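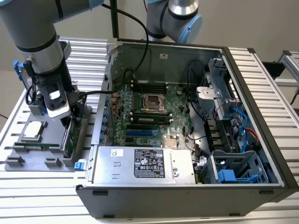
*One arm at the green card in the tray, with the processor and a memory module in the pockets beside it.*

# Piltent: your questions, my answers

*Last updated 6/8/19*

Since I put the first write-up of Piltent online I've been answering the same emails over and over, so I've gathered the answers on one page. I've tried to keep the jargon down. If you want the maths, it's in the long report, and I promise there's plenty of it.

## What is Piltent, in one breath?

It's a way of teaching a robot arm to put parts into a desktop computer by letting it feel its way in. The camera gets the part close, then a small learned model takes over and makes tiny corrections based on the forces at the wrist. I call that second bit the "settling" stage and it's where nearly all of the work has gone.

## Why computers?

They're horrible! A tower case has sheet metal walls, cables wandering through the space you want to move in, and slots that need a firm push in exactly the right direction. Push a memory module at a slight angle and it jams, or worse, it feels as though it's gone in. I'd done a year of pegs in holes before this and I was bored stiff of pegs.

It's also easy to get hold of old machines, and you can take the same one apart and put it back together many times before anything wears out.

## Which parts can it handle?

Three kinds so far: expansion cards, memory modules and processors. Cards are the easiest, memory sits in the middle, and the processor is a different sort of problem altogether. You mustn't push it at all. It has to be lowered flat and let go, so the settling stage has very little force to read and mostly has to know when to stop.

Cables are not on the list. I get asked about them a lot. A cable changes shape when you touch it and my model assumes the thing in the fingers stays the same shape, so that's somebody else's paper for now (please write it, I'd love to read it).

## Why do the parts start in a tray?

So that I know where they are. I wanted to study insertion, and I didn't want a failed pick muddying the numbers. Each part has its own pocket or slot, and the pick from the tray is a plain scripted move with no learning in it.

Cards stand upright in theirs, so they come out already pointing the way they need to go. Memory lies flat in a long channel and has to be turned on the way over. That turn adds a bit of error, and you can see it in the results if you go looking.

## How did you train it?

In two steps. First I guided the arm by hand through 25 insertions for each kind of part, going slowly and making a few deliberate mistakes so it would see what a jam feels like. Then it practised by itself with the push force capped low. A try that hit the cap was stopped and marked as a fail.

The practice step is where people expect thousands upon thousands of tries. It used 400 per part. That's the result I'm proudest of, and it comes from giving the model the hand-guided mistakes as well as the good runs. When I left the mistakes out, it learned to push harder and harder until it hit the cap, which was miserable to watch.

## What's Imby, then?

Imby is the older method I compare against. It searches in a spiral: touch down, shuffle outwards in a widening circle, press when something gives. It's simple and dependable on round holes. On a memory slot it tends to find the end of the slot, decide it's home, and press there.

I'm fond of Imby and still use it for quick jobs. The comparison in the report gives it the same arm, the same starting positions and the same force cap as Piltent.

## And Correia?

Correia is the code that ties the arm, the camera and the force readings together. You don't need it to use the method. If your own setup can send small position corrections fast enough and read forces at the wrist, you can swap it out – one group has already done that, and told me my comments were rude.

## How well does it work?

On cards, very well. On memory, well, with most of the fails coming from that turn I mentioned. On processors it's fine when the part is gripped squarely and poor when it isn't. I tried 9 different motherboards for the final tests and 2 of them gave it real trouble, both with slots packed so tightly that the fingers touched whatever was next door.

Touching the neighbour is the big weakness. The model can't tell a force on the part from a force on the fingers, so it "corrects" for something that isn't there. Thinner fingers helped a bit, and bent.

## Does the case have to lie on its side?

For Piltent as it stands, yes. All the training was done with the board flat and the arm coming down from above, so gravity is baked into what it learned. I did try a case standing up, just to see. It was bad. Retraining from scratch would probably sort it out but I haven't had the time.

## Does the arm close the processor lever?

No, I do that by hand between runs. Same for the clips at the ends of the memory slots. Levers and clips need a different kind of movement and I'd rather say plainly that they're outside the method than have you find out after you've built one.

## Can I run it on my own arm?

Probably, as long as it has a force sensor at the wrist or decent torque readings in the joints. Start with a card and an old board you don't mind losing. Set the force cap lower than you think you need, and raise it a little at a time. Oh, and check your fixture is bolted down tight – I lost the best part of December to a tray that was creeping sideways.

## What's next?

Rultard, which is the same idea run backwards: taking parts out. It sounds easier and so far it's been harder, mainly because a stuck part and a held part feel much the same at the wrist. I've got cards coming out nicely. Memory is a work in progress, and I'll add a section on it when there's something worth showing.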